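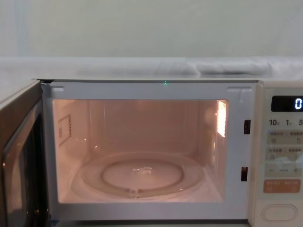 Someone wrote back to the talk announcement that household beeps were the one sound they would happily never hear again, and could I please speak about birds instead. Start with that, read it out with love, and promise one bird later on (it's in the crosswalk section, don't forget it).

Then straight in. Good evening Nulwood! Tonight is all about the small sounds that things make at us: beeps, chimes, clicks, dings, the little tune at the end of the wash. I've been collecting them for three winters and I'm still not bored.

Phones: ask people to leave them ON. If one goes off during the talk, we all stop and listen to it. Best thing I did at the Keston version.

How the collection got going

Tell the elevator story. The old library in Keston, the elevator with a bell – a real bell, a hammer hitting a metal cup. I rode it as a kid just for that. Went back as an adult and it had been swapped for an electronic tone. It was perfectly clear and perfectly polite, and I stood in the hallway feeling as if somebody had moved out.

So I started recording. Kettles, stairwell doors, turn signals, the parking machine by the river. The collection is called Jandik, after nothing at all, I liked how it sounded when you said it twice. 132 recordings now. Each one gets a place, a time of day and one line on what it made me do. The last part is my favorite. "Stood up." "Looked for keys." "Got annoyed, stayed sitting."

PLAY: elevator bell (borrowed tape), then the new elevator tone. Leave a gap between them. Don't talk in the gap!

What a beep is made of

Keep it simple, there will be some people who know far more than me and plenty who don't care about the numbers.

Pitch – how high or low. A lot of the cheap ones in my collection sit at nearly 2000 hertz. Hum something comfortable, then play the tone, and let them hear how far up it is. A small buzzer is good at making high sounds and bad at making low ones, so high is what we get.

Length – short says "noted." Long says "come here." Clap it out with the audience: short, short, short, long. They'll feel the long one coming.

Pattern – same tone, different rhythm, totally different mood. Tap the lectern if the speakers are acting up.

Edges – does it fade in or slam on? A plucked string has a hard start and a soft finish. A basic buzzer slams on and slams off. Most of what people call "harsh" is in the edges.
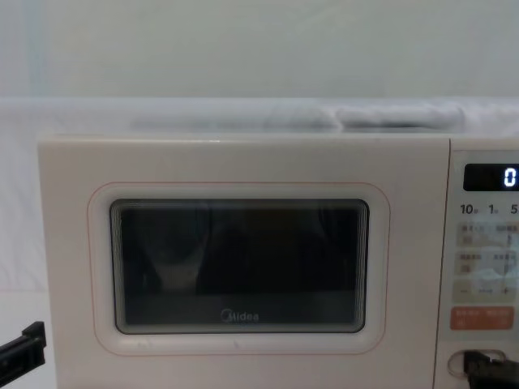

Do the edges twice, because this is where faces light up. Play the raw tone, then play it with the start and finish rounded off. Same pitch, same length. Ask for hands: who'd rather live with the second one? Last time nearly the whole room. Then ask who would wake up to it. Far fewer hands. I love this bit. There's the whole problem of designing an alert, in one show of hands, and I haven't had to explain anything.

Water here. Slow down.

Beeps that talk over each other

The breakfast recording. My own kitchen, Friday, 7 in the morning. Toaster pops, fridge complains about its door, phone alarm goes for the second time, a truck is backing up outside. Play the full thing with no introduction and let people groan.

Then ask them to name the sounds in order. They always mix up the fridge and the phone, and so do I, and I was standing there. High, plain, steady tones are hard to place in a room, you turn your head and turn it back and still don't know. A click or a scrape is much easier to find. Try it live: hide the little buzzer under the front table before doors open, set it off, have people point with eyes closed. Arms go everywhere. Then crinkle a paper bag in the same spot.

If the buzzer battery is dead again, use the spare in the side pocket of the green bag.
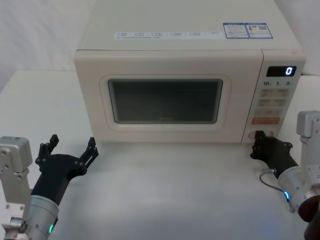

Crosswalks, and the promised bird

Some crossings tick and some of them chirp. Play the chirp. There's your bird, whoever you are!

Serious bit, give it room. For a person who can't see the signal, the sound is the signal. It has to be easy to find, and it has to carry over a bus without driving the upstairs neighbors out of their minds at night. Some signals listen to the street and get louder or quieter with it. I think that's wonderful. A post that listens before it speaks.

Play the quiet street first, then the noisy one. Same crossing, two times of day.

Sounds you can miss

Mushi. My own tiny project, so keep it short and don't get carried away. Mushi is a kitchen timer that hums. It starts so low that you don't notice it and comes up slowly over 2 minutes, and somewhere in there you realize it's been humming for a while. It's useless for boiled eggs. For getting up from a book and going to bed, it's the loveliest thing I own.

Pass it around. It's tougher than it looks, tell people they can squeeze it.
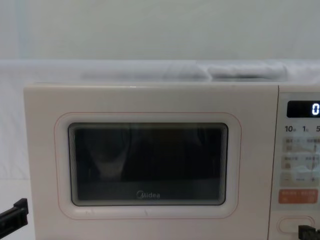
Midea microwave, cream front.

Back to the room for the last stretch. Homework, and I mean it: pick one sound at home tomorrow and write down what it made you do. A few words is plenty. Cards are on the table by the coats, pencils too.

Questions I usually get, with notes to myself:

Can I turn the beeps off? Often yes, it's worth a look in the manual. Check that no one else in the house depends on them first.

What's the nicest one in the collection? The tram doors. Play the tram doors. Play them again if anyone asks.

What's the worst? Smoke alarm with a low battery, somewhere in the house, at night. Do NOT play it, there are dogs at these evenings.

Lights up, leave the stairwell recording running while people find their coats.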